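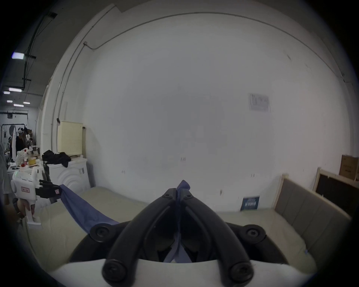 Cokbridge Filipino-Australian Association - Members' Board
Topic: Moving the August culture evening to the Barredo Hall?

leonora_javier wrote:
Dear members, as you know the Malusell Room can not be booked for our August evening, they are changing the floor. I have asked at Barredo Hall and they can give us the Thursday of the same week, from 5 pm until 10:30 pm. The rent is $666 with the kitchen included. I would like to hear opinions before I sign the paper, so please write here and not by private message, I lose those.
Leonora Javier

tomasz_k wrote:
Is 666 with the chairs or without? Last time at Barredo the chairs were extra and we found out on the invoice.

leonora_javier wrote:
With chairs. Tables are $30 more for the whole evening.

Pinya_77 wrote:
I am against Thursday. Many of us start work at six on Friday morning, and the dance group has small children. On Saturday people come with the whole family and stay. On a weeknight they eat and go home, I have seen it at the other clubs.

arnel_l wrote:
Pinya, I understand you, but Saturday at Barredo is taken until the end of the year. I called also. The choice is this date or no August evening at all. I prefer a shorter evening with fewer people to nothing.
Arnel

Pinya_77 wrote:
Then why not September? The consulate speaker is the only one who needs August, and she spoke last year already.

arnel_l wrote:
The grant from the council is for an activity "held by the end of August". It is $2,916 and we have already spent a part of it on the sound equipment. If we move to September I must write a letter and ask for permission, and the answer may be no.

MrsDelaney wrote:
I'm only a friend of the association (my husband is the member), but we went to the talk about the first families in Cokbridge last year and it was the best part of the evening for me. Please keep it, whichever day you choose. It was too late in the program, though. By nine half the room was talking.

leonora_javier wrote:
Thank you Mrs Delaney. The talk can be first this time, at 5:30, and the food after. I think people listen better when they are waiting for food.

tomasz_k wrote:
5:30 is too early for anyone who comes from the city by train. I finish at five. If the talk is first I miss it, and I am one of the people who asked for it.

Pinya_77 wrote:
You see, this is what I mean about a weeknight.

sundo_editor wrote:
Hello from the newsletter. I need a decision by the time the Sondotow goes to print, otherwise the page for the evening will stay empty or I fill it with recipes again. We now post to 232 addresses and some of the older members do not look at this board, so what is printed is what they believe. Please do not change the hour after.

arnel_l wrote:
A proposal then. Doors at 5, children's dances at 5:45, food at 6:30, talk at 7:30, open music until 10. The families with small children can leave after the food and Tomasz can be there for the talk.

tomasz_k wrote:
Good for me.

MrsDelaney wrote:
Good for us too. I can bring two trays of something, tell me what is missing.

Pinya_77 wrote:
The time table is better, yes. I still think it is the wrong day and I would like this to be written in the minutes. But I will bring my daughters and they will dance. Who is collecting the music from the group? Last year the file did not open and we waited twenty minutes.

leonora_javier wrote:
Send the music to Arnel, please, at least one week before. I will sign with Barredo tomorrow for the hall and the tables. Pinya, your opinion will be in the minutes, I promise - I write them myself.

sundo_editor wrote:
Noted, I am using Arnel's hours for the page. Do the guests pay at the door or before?

leonora_javier wrote:
At the door, same price as last year. Children are free.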